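4.2 Security deposits and the move-out letter

Most of the fights we read about in the court files were small ones. Of the 921 small-claims cases over a security deposit that we pulled from the county's records, 338 turned on a single sheet of paper: the itemized letter a landlord has to mail after a tenant leaves. In those cases the letter was late, missing, or so short that the judge had to guess what "misc. - $400" was meant to cover. One letter listed "general sadness of carpet." The judge allowed half.

We had expected large landlords to do better here, given that they employ people whose job is to mail things. They did, a little. Buildings run by Foltine sent the letter on time more often than owners with one or two units, but their letters were also the most alike. The same cleaning fee turned up in apartments of very different sizes, and in one building it was charged to seven tenants in a row, including one who had moved out before the stove was installed and was billed for cleaning it.

Small owners had the opposite trouble. Their letters came late and rambled, but they named real things: a cracked sink, a door the dog had opinions about. Tenants who got such a letter were less likely to sue, even when the sum kept back was larger. Akbulut's earlier survey of renters in Halász found much the same, and we see no reason to argue with it. People seem willing to pay for a door. They are less willing to pay for "misc."

Tenants, for their part, did not come to court well armed. Few had kept a copy of the lease. Several brought the landlord's copy of it, borrowed that morning from the landlord. 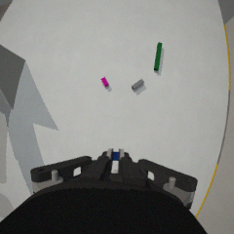
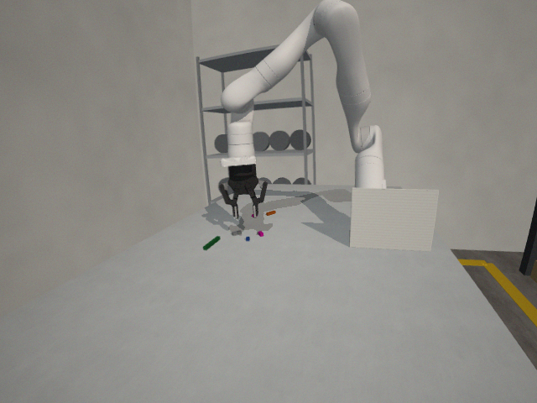
Figure 2. Colored pieces and a gripper on a pale work surface, in two simulated views.

The timing of the letter also matters more than the statute seems to assume. A tenant who has just moved has no fixed mailing address, and the law tells the landlord to use the last known one, meaning the apartment the tenant has just left. A fair number of letters were therefore mailed to an empty unit owned by the sender. Courts have treated this as proper notice, and on a plain reading of the text they are right to. We asked the clerks in September whether a forwarding address could be added to the standard lease form. They said the form was under review, as it had been when we first asked.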